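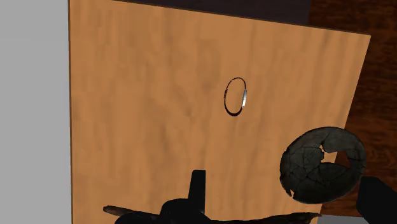

Wood grain on a tilted board, rendered.

I moved my validator off the rented server in November and have been meaning to write up what it cost, mostly in fees and time. Two people asked in the comments on the last post, and the answer is too long for a comment.

Some background. I run one validator on Drendau, a small proof-of-stake chain that I have followed since its second test network. The stake is my own. I take no delegations, so downtime hurts only me. Until this fall the node lived on a rented machine at Clulero, which was fine until they changed their terms and put staking software in the same group as mining. Their support desk told me a node like mine would be tolerated. I did not want to keep keys on a machine under that kind of promise.

The new machine sits in a closet at home. It has 4 cores, more memory than the client asks for, and a decent solid-state drive. The drive is the part that matters. Drendau's state database does a large number of small random writes, and a cheap drive falls behind the head of the chain when blocks are full. I tried one first. It synced, and then it began missing attestations every evening at the same hour, when the exchange bots are busiest.

Initial sync from genesis took 491 minutes with the default settings. I did it a second time from a recent checkpoint and it was done before I finished lunch. If you use a checkpoint, compare the hash against at least two sources that are run by different people. The client prints the hash at startup and then scrolls it off the screen, so send the log to a file.

The move itself is where people lose money. Drendau slashes for double signing, and the most common way to double sign is to have the same key live on two machines. The order I used was: stop the old node, disable its service so a reboot would not bring it back, export the signing history, delete the key from the old machine, and only then import on the new one. After that I waited 30 epochs before starting the validator process. The documentation asks for fewer. The penalty for being offline that long is small, and the penalty for a double sign is a fixed share of the whole stake plus forced exit. 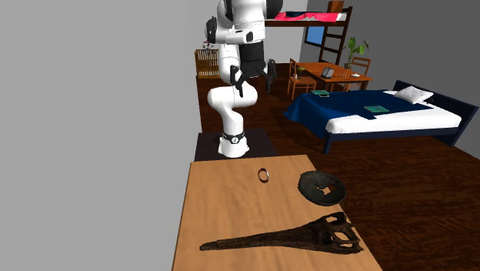
The signing history file deserves more attention than it gets. It is a plain text record of every slot the key has signed, and the client refuses to sign anything at or below the last entry. Mine had 218 entries that were marked as pending, left over from a crash in the summer. The import tool skipped them and logged a single warning. Calum Nisbet, who maintains the import code, replied to my bug report and said the pending entries were safe to drop as long as the highest confirmed slot was above all of them. It was. I would still like the tool to say so — a warning with no slot number in it is hard to act on.

For the wallet side I switched from Drivo to Drummond. Drivo works, but it rounds the fee estimate up to the next whole unit and does not show you the raw figure, which adds up if you claim rewards often. Drummond shows the base fee and the tip as separate numbers and lets you set both. It also has an ugly interface and no dark mode. I claim rewards once a month now, early in the morning when the base fee is low.

Power is the remaining cost. The box idles most of the time and the difference on my bill was too small to separate from the heating. I have a battery backup on the machine and on the router, after finding that a backup on only one of them is no use.

Still to do: a second network connection, alerts that go to my phone instead of an inbox I don't read, and a proper test of restoring the withdrawal key from the paper copy. I have put that last one off since the spring. The next client release changes the database format again, so I will probably do all of it in the same downtime window and post the config files afterward.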